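The quote came in on one page. Cristian Tamayo had it face down on the desk when I got there, under a coffee. He's had it two weeks. Not signed.

Tamayo runs planning at Skavitz, a contract packer that does refills, gift sets, the odd seasonal rush. Small shop. He wants arms on the line by March and he has a number from upstairs he isn't allowed to go over. The number was set before anybody asked what an arm costs. That's normal, by the way. Every buyer I called for this piece told me some version of it.

So what do you get for the money? Less than you think. The arm is the easy line on the quote. Then comes the gripper, the mounting, the guarding, the cabling, the person who sets it up, the person who comes back when it stops. Tamayo's first draft had the arm and the gripper and nothing else. "I priced the hand and forgot the wrist, the desk and the electrician," he says. He redid it on the back of the same sheet.

His short list is down to two vendors. Nair sells the whole cell, floor bolts and all, and wants most of the cash up front. Joritz rents by the month and sends you a bill for training. 4 quotes altogether, counting one from each for a smaller version. None of them line up. One has software as a yearly fee, one buries it in support, and you have to read the footnotes to find out who pays for replacement finger pads. Pads wear. Ask.

And then the teaching. The newer setups learn from people doing the job by hand, with a gripper they hold, hour after hour of it. Which means staff time, which means wages, and it never shows up in the hardware column. Tamayo has 80 hours penciled in for the first task. He thinks its low. 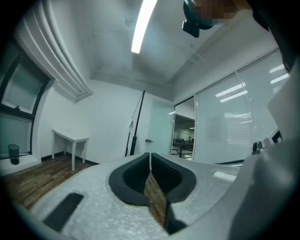

Should a small plant buy the hand-held grippers or rent them?

Rent for the first task, then look at the calendar. If the tools come back out for a second job inside the year, buying usually starts to make sense. If they're going to sit on a shelf between jobs, keep renting and put the money into people's hours.

Tamayo went with renting, at least on paper. The project has a name now, Ploltutari, picked by someone in accounts and nobody will say why. It has its own cost code too, and that matters more. Before that, hours were getting charged to maintenence and the real cost was anybody's guess.

Other things on his sheet, in his order. Spare pads. Storage for the recordings -- bigger than he expected, and billed every month. A room with a door, away from the line. Insurance, circled. A contingency line that upstairs has already crossed out once and he has already put back.

The payback math is shakier. Joritz says one thing, Nair another, and both assume the line runs full, which Skavitz doesn't do outside the holidays. He ran it again at the slow-month rate and the answer moved by more than a year. He sent that version up as well. No reply yet.

He'll decide on the first cell this fall, he says. The second is parked until the first has run a full quarter without him standing next to it. The quote is still on the desk.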